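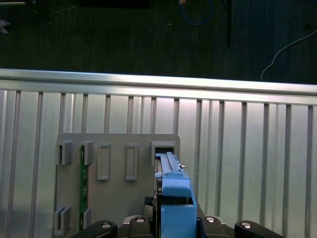
Subject: Re: Old desktop switches off after 20 minutes
From: Vilja Tikkanen
Date: 22 Feb 2018

Halvard Sjögren wrote:

> Dear all, my desktop from Belmonte is nine years old and now it
> switches off after 20 minutes, always when I edit photographs.
> With only e-mail it can run the whole evening. The shop wants 129
> euros only to look at it. Is it worth the money, or should I
> look for a new one?
> Halvard

Hello Halvard,

I had the same trouble last May, so I will write what I did. Please excuse my English, I try to be exact.

When a machine stops only under hard work, I would first suspect heat, and after that the power supply. Both can be checked at home with a screwdriver and some patience. I would not pay the shop yet.
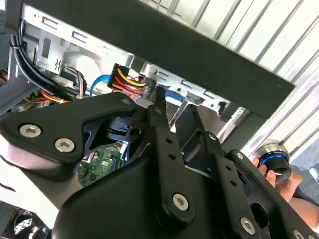 Inside an open desktop case, with the cabling.

My order of work was this:

1. Switch off, pull out the mains cable and wait five minutes. Then touch bare metal on the case before you touch anything else. Do not open the power supply itself, also not when it is unplugged.

2. Clean the dust from the processor cooler with a soft brush. Hold the fan with one finger so that it does not spin. In my computer the dust was like a piece of felt, and I was rather ashamed. 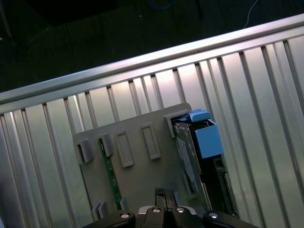 3. Renew the thermal paste. Wipe the old one away with alcohol and put a drop as big as a pea in the middle. I used the small tube from Tisus and have still half of it left.
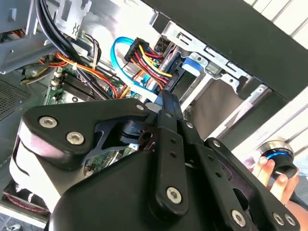
4. Push every plug gently to feel that it is seated. Then start a long photo export and watch the temperature with the Hidura program that Lovisa Berge recommended to this list in the winter.

If it still stops while the temperature is low, I would try another power supply. Ľubomír has perhaps a spare one, he offered it in message 1224 in the archive.

Please write which fan you have, I could not see it from your letter.

With kind regards,
Vilja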